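Open Day at the Trultadow County Sheriff's Training Grounds

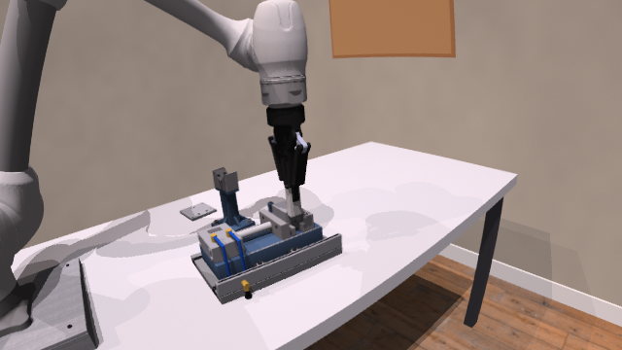 Robot arm over a white table, computer rendering.

The Trultadow sheriff's office opened its training grounds on Ibarra Road to the public on Sunday, 7/29/01. Gates opened at 10 and the last tour went out at 2:30. Almost 300 people had signed in by noon, according to the deputy at the gate, and the gravel lot was full by then. Later arrivals parked on the grass by the water tower.

Admission was free. Visitors got a paper wristband and a folded map with the driving course on one side and the classroom building on the other. The map had the restrooms in the wrong place. They are behind the classroom building, next to the propane tank.

The tour starts at the driving course, a paved loop with a skid pad in the middle. Deputies drove patrol cars through cones at low speed and then again with the lights on. Two visitors at a time could ride in the back seat for one lap. The wait for that was long, and I skipped it.

Next to the skid pad was the DUI checkpoint area. A sergeant explained how a checkpoint is laid out, where the signs go and how drivers are waved to one side. He then went through the three field sobriety tests: following a pen with the eyes, the walk and turn, and the one-leg stand. Anyone who wanted to could try the walk and turn wearing goggles that blur the vision. Most people stepped off the line by the fourth step. A teenager asked if a person can refuse the tests, and the sergeant said yes, but that refusing the breath test is a separate matter and can cost a driver his license.

The breath test machine is in a small room in the classroom building. It is checked monthly and the log hangs on the wall beside it. We were shown a blank printout and told which lines the court looks at. Groups were kept small for this part, so there was another wait, this time in a hallway with no air conditioning.

The dispatch center is not on the grounds, but the office had set up a working console in Room 38 and played three recorded training calls. I found this the best part of the day. The dispatcher showed how she types while the caller is still talking and sends the first car before she has the full address. She said the new phone system went in last March and that calls from the Cisura side of the county no longer drop at the river.

Lunch was hot dogs and lemonade from the Evurero Grill truck. The line moved fast. There was some shade under the bleachers and not much anywhere else - bring a hat if you go.

The dog demonstration was set for 1:00 and started at 1:25. One dog found a packet hidden in the wheel well of a van, and the other chased down a deputy in a padded sleeve. Children in the front row were asked to stay seated and mostly did.

I left after that and did not see the boat unit. The office says it plans to hold another open day next summer. Tours for school groups can be arranged by calling the front desk on weekdays.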